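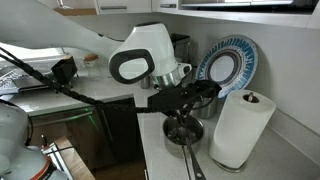 Vesteck Revises the Baran Saucepan for Thick Foods and Counter Use

New handle angle, rolled rim and flatter base apply to all units shipped from February

FLEVDALE, 31 July 2025 – Vesteck, a maker of stainless steel cookware, has completed the revision of its Baran saucepan. The changes concern the rim, the base, and the fixing of the long black handle. Production of the current version ends when existing stock is used up. Orders for the revised version are open to retailers now, with shipping to start in February.

The revision follows a review of how the pan is used once it leaves the stove. Beans, lentils, stews, and fruit fillings are often stirred, portioned, or left to stand in the pan on the counter, next to a second pot and whatever else the kitchen keeps there. A saucepan with a long handle has a tendency to shift in this position, particularly when it is part full and a metal utensil is pushed through a dense mixture. The earlier Baran was drawn mainly for liquids on a burner. Its behavior on a smooth counter was not part of the original specification.

Base

The base of the revised pan is ground flat after forming. In the earlier version it was formed slightly concave, to allow for expansion on an electric burner. The concave shape left a narrow contact ring, and on a hard, level surface the pan could turn on that ring when stirred. The new base keeps a small allowance for expansion at the center and has a wider contact area toward the edge.

Vesteck tested the base on Clilta, the white counter surface used in its Flevdale test kitchen. Each test pan was filled with cooked black beans, set down, and stirred with a metal utensil for 100 full turns. Movement was measured from a mark at the foot of the pan wall. The test was repeated on wood and on glazed tile. The wider contact area reduced turning on all three surfaces. On tile, results depended on whether the pan stood across a grout line, and the company does not publish a value for that surface.

The flat base does not change the advice on setting down a hot pan. Users should follow the instructions of their counter manufacturer and place a trivet or board under the pan where these call for one.

Rim

The rim is rounded to the outside along its full circumference. The previous rim had two pressed pouring lips, one on either side. These have been removed. Thick foods are usually spooned out, and the lips collected residue that was hard to reach with a sponge. The continuous rim can be wiped in one pass with a paper towel and pours acceptably from any point when the pan is less than three-quarters full. Above that level a ladle is recommended.

Customers who mainly heat milk or thin sauces may prefer the pouring lips. A limited number of the earlier pans will remain available through the spare parts department.

Handle

Handle length is 21 cm, measured from the pan wall. It is unchanged. The mounting angle has been lowered slightly so that the hand is closer to counter height when the pan is steadied during stirring. The handle is fixed with a bracket and two rivets. The bracket is now welded to the wall before riveting, which removes the small play that some customers reported after long use.

The lower angle has one consequence for storage. Revised pans will nest inside one another as before, but a revised pan placed inside an older one will sit with its handle resting on the lower handle. Vesteck suggests storing the two versions separately or placing a cloth between them.

"Most of our returns had nothing to do with cooking performance," said Ilham Berrada, product engineer at Vesteck. "People wrote that the pan moved when they stirred something heavy, or that the handle had started to click. Both are mechanical faults with mechanical remedies. The steel and the wall thickness were adequate, and we left them alone."

Notes on counter layout

The printed leaflet packed with the pan has been rewritten and includes a page on placing a long-handled pan on the counter. The main points are as follows.

Set the full base of the pan on the counter and keep it well clear of the front edge.

Turn the handle so that it does not project over the edge when the pan is unattended. A handle that points toward the user is convenient for stirring and should be turned to the side afterward.

Place a second pot behind or beside the first, with its handle pointing in a different direction.

Keep cords away from the pan and its handle. Coffee makers and other appliances at the back of the counter should be positioned so that their cords run along the wall.

Plates displayed upright against a backsplash should stand on a rack or have a stop in front of the foot.

Keep the paper towel roll within reach of the pan and away from burners.

Care

Dark foods with a high starch content leave a film on stainless steel if they dry in the pan. Fill the pan with warm water as soon as it is empty, wait, and wipe. Baking soda removes most of what remains. Steel wool will scratch the polished outer wall and should be confined to the inside, if used at all. Metal utensils are permitted. They leave fine marks on the inner base, which do not affect use.

The pan is dishwasher safe. Washing by hand preserves the finish of the handle for longer.

Availability and price

The revised Baran saucepan is offered in one size at the same wholesale price as the current version. A matching lid is sold separately at $23. Lids made for the earlier pan fit the revised one, although a small gap will be visible where the outer edge of the rim is wider. Retailers can order display units without lids. The carton is made from 100 percent recycled board and has the same outside dimensions as before, so shelf plans do not need to be altered.

The stockpot and the low casserole in the Baran line are not affected by this revision. A change to the base of the stockpot is under study – no schedule has been set.

About Vesteck

Vesteck designs and manufactures stainless steel saucepans, pots, and lids for household use. Its offices, pressing shop, and test kitchen are located in Flevdale.

Press contact

Ilham Berrada
Product Engineering, Vesteck, Flevdale
Sample pans and the full base test report are available to trade publications on written request.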